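Desk Help > Storage and Sorting

Small stuff keeps coming back to the table. What do people do with it?

Posted by inkblot_19 in January

I share a light wood work table in Stoltstead with two other people, and between us we own every small object ever sold in an office supply aisle. Twice a month I clear the table. By the following afternoon it has grown a fresh crop of pens and pencils, usually the same ones.

What I'm dealing with:

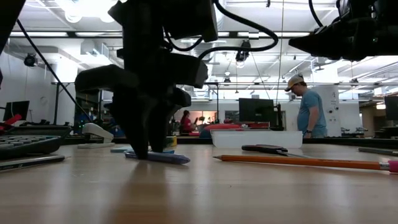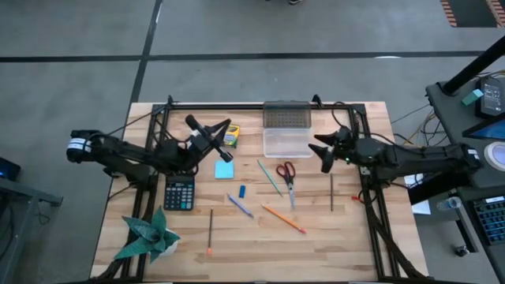 What's the best container for loose pens, pencils and scissors on a shared table?
An open bin with a flared or straight rim, low enough that you can see the pencils without lifting anything out. Anything with a lid gets used for about a week and then becomes a shelf.

That last bit is what the woman at the counter in Bisport told me, more or less, and I went home and bought a bin with a lid. So I have only myself to blame for the shelf part.

My real trouble is what goes where. I tried sorting by type (writing things, cutting things, sticking things) and it fell apart over the eraser. Is an eraser a writing thing? One of my tablemates says it's the opposite of a writing thing and should live somewhere else on principle. We spent most of a lunch hour on this. Crayons caused a second round, and by then the stapler had been left out of every category and was back in the middle of the table.

I don't want to buy a cabinet. I looked at the Gidey desk tower, which has 42 compartments, and I felt tired just reading the page. I'd like something that three fairly lazy adults will keep up. Budget is small, patience is smaller.

gluestickgraham

Stop sorting by type. Sort by how often you reach for it.

Put one pen and one pencil per person out on the table, plus the scissors. Everything else goes in the bin. If you have to go into the bin for the same thing three days running, it has earned a spot outside. If something sits in the bin for a month, it goes in a drawer or to somebody's kid.

The eraser goes with the pencils. I can't believe that took a lunch.

A few other things that worked for us:

Stand the pencils up in a mug, points up. Lying flat they roll, and they roll toward whoever is least likely to pick them up.

Keep crayons in the box they came in. The box is already a perfectly good crayon holder and it cost you nothing extra. Moving crayons into a nicer container gets you a nicer container with crayon all over the inside.

Sticky notes stay out. People who have to open something to get a sticky note will write on the table, or at any rate ours did.

The calculator is the hard one, it's too wide for most bins and too useful to put away. Ours leans against the wall. I have no better answer than that.

Test every pen before it goes back. We went through ours on a scrap of cardboard and threw out 15 that had been dead for who knows how long, lovingly returned to the mug each evening by people who had just found out they didn't write.

Bistesura_fan

get the Bistesura tray. 1499 points on their rewards card and it's free, i had the points anyway from printer ink. has a long slot for scissors and a square bit for the sticky notes

only thing is it's black and so is everything we own so you can't find any of it

quiet_carpentry

I agree with most of the long reply except the mug. On a shared table a mug gets knocked over, and then you have pencils and whatever was in the next mug, which in my case was soup. Use something square and heavy.

Two more things for a wood top. If it has a glossy finish, stick felt feet under the bin and the stapler, or you'll have a nice set of scratches by spring. And wipe off the pencil marks with a barely damp cloth before you go at them with an eraser, as some erasers leave a dull patch that shows up every time the lights are on. Ask me how I found out, or don't.

As for plants, paper or otherwise, leave them in a corner. A table needs one thing on it that nobody is expected to put away.

inkblot_19

Thanks, all. The lid is off the bin and currently under the stapler, so I suppose that's the felt feet taken care of for now. Eraser has been moved in with the pencils. My tablemate has asked for it to be noted that he disagrees, and would like to know where the paper clips are going.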